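작업대 정리 타래. 포장 완충재랑 소형 용기 보관 방식을 바꾼 기록이고, 숫자는 전부 제 기준입니다. 길어서 끊어 올립니다.

1/ 대상은 소포 포장에 쓰는 물건 일체. 발포 완충재, 원통형 용기, 얕은 트레이, 테이프, 라벨. 공구는 이번에 안 건드림. 공구는 4월에 한 번 뒤집었고 아직 버티는 중.

2/ 기존 상태의 문제는 수량이 아니라 위치였음. 완충재가 선반 맨 위, 용기가 서랍, 트레이가 바닥 상자에 있었고 한 건 포장할 때마다 세 군데를 열어야 했다. 동선이 길면 꺼낸 걸 제자리에 안 넣게 된다. 제 경우엔 그랬습니다.

3/ 측정부터. 상판 긴 변 800mm. 여기에 트레이 더미, 용기, 완충재를 다 올려놓고 포장까지 하려니 좁은 게 당연했다. 그래서 상시로 올려두는 것과 필요할 때만 올리는 것을 먼저 구분했다.

4/ 상시: 테이프, 칼, 자, 라벨 시트. 필요할 때만: 나머지 전부. 이 구분 하나로 상판의 상당 부분이 비었음. 특별한 기술은 아니고 목록을 종이에 적은 게 전부.

5/ 선반은 Nudeck 조립식. 2년째 사용. 단 높이를 바꿀 때 핀 네 개를 다 빼야 하는 구조라 귀찮지만, 한번 맞춰두면 처짐은 없다. 이번에 가운데 단을 두 칸 내렸다. 앉은 채로 손이 닿는 높이가 기준.

6/ 단 높이 정하는 법. 의자에 앉아서 팔꿈치를 몸에 붙이고 손을 뻗는다. 손끝이 닿는 데가 앞쪽 한계선. 그 선보다 안쪽에 들어가는 물건은 결국 안 쓰게 되므로 재고만 넣는다.

7/ 완충재. 발포 소재는 눌린 채로 오래 두면 자국이 남는다. 예전엔 상자에 꽉 채워 넣고 뚜껑을 닫았는데, 아래쪽 것들이 납작해져서 결국 버렸다. 지금은 상자 높이의 절반까지만.

8/ 휘어 있는 관 모양 조각은 따로 뺐다. 곧은 것과 섞으면 사이에 빈 공간이 생겨서 부피를 많이 먹는다. 휜 것끼리 같은 방향으로 겹쳐 넣으면 훨씬 낫다. 펴서 넣지는 말 것. 다시 휘면서 옆 칸으로 밀고 나온다.

9/ 색도 분류 기준으로 잠깐 써봤는데 폐기. 조명에 따라 살구색이 황갈색으로 보이고, 같은 조각도 그늘진 쪽은 다른 물건 같다. 저녁에 형광등 아래에서 분류한 걸 아침에 보면 다 틀려 있음. 형태와 길이로만 나눈다.

10/ 원통 용기. 세워서 보관하는 쪽이 맞다. 눕히면 면적은 비슷한데 굴러다닌다. 서랍 안에서 굴러 문턱에 걸리면 서랍이 안 열린다. 작년에 실제로 겪었고 서랍 앞판을 떼서 해결했다. 두 번 할 일은 아님.

11/ 표시는 옆면 테이프 조각으로 한다. 뚜껑에 붙이면 뚜껑이 바뀌었을 때 정보가 같이 사라진다. 몸통에 붙이면 그럴 일이 없다. 제 쪽 규칙은 초록이 비움 완료, 주황이 확인 필요.

12/ 테이프는 Driltov 종이테이프로 정착. 떼어낼 때 접착제가 덜 남는다. 단점은 폭이 한 종류라 작은 용기엔 잘라 써야 하는 것. 미리 잘라서 라벨 시트 뒷면에 줄지어 붙여두면 쓸 때 편하다.

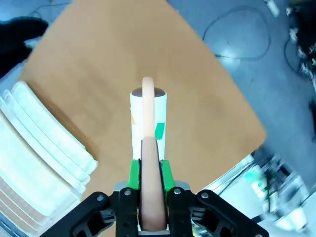

휜 발포 조각, 뒤에 흰 원통 용기, 왼쪽이 트레이 더미. 2020년 7월.

13/ 트레이 얘기. 테두리가 곡선인 흰 플라스틱 트레이는 겹쳐 쌓기에는 좋은데 빼기에 나쁘다. 같은 규격끼리 딱 맞물리면 안쪽에 공기가 못 들어가서 두 장이 같이 올라온다. 한 장씩 살짝 비틀어서 빼는 게 제일 빠름.

14/ 쌓는 높이는 제한을 둔다. 선반 아래 칸 기준 높이 200mm까지. 그 위로는 테두리가 조금씩 어긋나면서 더미가 한쪽으로 기운다. 기울기 시작하면 위에 뭘 올려도 안 고쳐진다. 더미를 둘로 나누는 게 유일한 해법.

15/ 트레이가 상판 가장자리 밖으로 나가게 두는 습관은 고치는 중. 지나가다 소매에 걸린다. 임시로 올려둘 때는 긴 변이 상판 안쪽을 향하게 돌려놓으면 좀 낫다. 아직 자주 까먹음.

16/ 목재 상판 관리. 주황빛 도는 밝은 갈색이라 얼룩이 은근히 보인다. 물걸레 후 마른 걸레, 끝. 세제를 쓰면 그 자리만 광이 달라져서 저는 안 씀. 이미 생긴 어두운 얼룩은 포기했다. 사포질까지 할 상판은 아니다.

17/ 천이나 옷을 상판 끝에 걸쳐두는 문제. 섬유 보풀이 테이프 접착면에 붙는다. 검은 천이면 더 티가 남. 벽에 고리 하나 달고 거기로 보냈는데, 작업 중에는 여전히 상판으로 돌아온다. 고리 위치가 의자 뒤쪽이라 그런 듯. 조만간 옮길 예정.

18/ 상자는 Muvilton 접이식으로 통일. 장점: 안 쓸 때 접힌다. 단점: 접힌 상태에서 경첩 쪽이 더 두꺼워서 여러 개 겹치면 비스듬해진다. 방향을 번갈아 쌓으면 해결되는데 설명서에는 없었다.

19/ 총 7개 사용 중. 배분은 완충재 셋, 용기 둘, 테이프류 하나, 보류 하나. 보류 상자가 핵심이다. 어디에 넣을지 바로 안 정해지는 물건은 무조건 여기. 상판에 두고 나중에 고민하면 그게 그대로 한 달 간다.

20/ 보류 상자가 차면 비우는 날로 친다. 날짜를 정해두는 방식은 두 달 만에 무너졌고, 용량 기준은 아직 유지되고 있음. 상자가 크면 의미가 없으니 제일 작은 걸로 쓸 것.

21/ 라벨 표기법. 내용물 이름, 그다음 최소 수량. 현재 수량은 안 적는다. 적어두면 꺼낼 때마다 고쳐야 하고 결국 틀린 숫자가 된다. 최소 수량만 있으면 열어보고 바로 판단이 됨.

22/ 글꼴은 크게, 한 줄만. 두 줄 라벨은 멀리서 안 읽힌다. 연필로 쓴 것도 안 읽힘. 유성펜 굵은 촉 권장. Herrera 라벨지는 유성펜이 번지지 않는 대신 건조가 느리다. 쓰고 바로 문지르면 망함.

23/ 포장 순서도 바꿨다. 전: 상자 접기, 물건 넣기, 빈 곳에 완충재 채우기. 후: 완충재부터 골라서 물건에 맞춰본 다음 상자 크기를 정한다. 큰 상자에 완충재를 밀어 넣는 일이 줄었다. 완충재 소모도 줄었는데 얼마나인지는 안 재봤음.

24/ 휜 조각은 모서리용으로 쓴다. 곡면이 물건 모서리를 감싸는 방향으로 넣으면 테이프 고정 없이도 어느 정도 버틴다. 반대로 넣으면 상자 벽을 밀어서 옆면이 부푼다. 부푼 상자는 다른 상자 밑에 못 넣는다.

25/ 얇은 원통 물건은 조각 두 개를 마주 대고 종이로 한 번 감는다. 발포재에 테이프를 직접 붙이지 말 것. 뗄 때 표면이 뜯긴다. 재사용할 생각이 없으면 상관없음.

26/ 재사용 기준은 손가락으로 눌렀다 뗐을 때 돌아오는지 여부. 바로 안 돌아오면 따로 두고 다음 날 다시 본다. 그래도 자국이 그대로면 버린다. 아까워서 남겨둔 것들이 상자 하나를 채웠던 적이 있다.

27/ 실패한 것도 기록. 투명 서랍장: 안이 보여서 라벨이 필요 없을 줄 알았는데 흰 물건이 겹치면 구분이 안 된다. 벽걸이 망: 가벼운 완충재는 되는데 용기를 걸면 망이 벌어진다. 둘 다 철거.

28/ 바퀴 달린 수납 카트도 써봤다. 상판 옆에 붙여두면 좋은데 바닥이 약간 기울어서 조금씩 멀어짐. 바퀴 잠금이 한쪽만 있는 제품이었다. 네 바퀴 다 잠기는 걸로 다시 볼 생각은 있는데 당장은 아님.

29/ 질문 온 것. 트레이를 세워서 보관하면 안 되냐. 됩니다. 책꽂이형 칸막이가 있으면 그쪽이 꺼내기는 더 쉬움. 저는 칸막이 살 폭이 안 나와서 눕혀 쌓는 중.

30/ 또 하나. 원통 용기 뚜껑을 분리해서 보관하냐. 저는 닫아서 둔다. 분리하면 부피는 줄지만 짝 맞추는 시간이 더 든다. 규격이 한 종류뿐이면 분리해도 무방.

31/ 남은 작업: 고리 위치 변경, 라벨 시트 교체, 서랍 레일 청소. 레일은 분리형이 아니라서 칫솔로 긁어야 한다. 끝나면 이 타래 밑에 이어서 올리겠습니다.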